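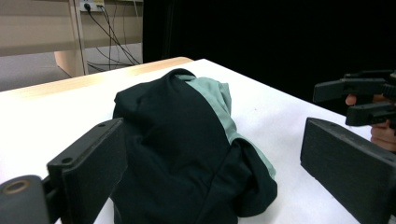
Third jam before noon. Left grip shut and just stayed shut — on a fistful of dark green knit, the pale strip running down its side, motor whining.

"Let go," she said. To a gripper. Great.

Solberg's manual said hold the release for 3 seconds. She held it for 40. Nothing. Then a click, and teh thing sprang open so hard it nipped her thumb.

Not bad. A little blood. She wiped it on her jeans and wrote it up anyway: fault 2, same as at Hasau, same as the one they swore was fixed.

The reply from Rurnberg came back quick. Keep folding, they said.

She pulled the plug insted.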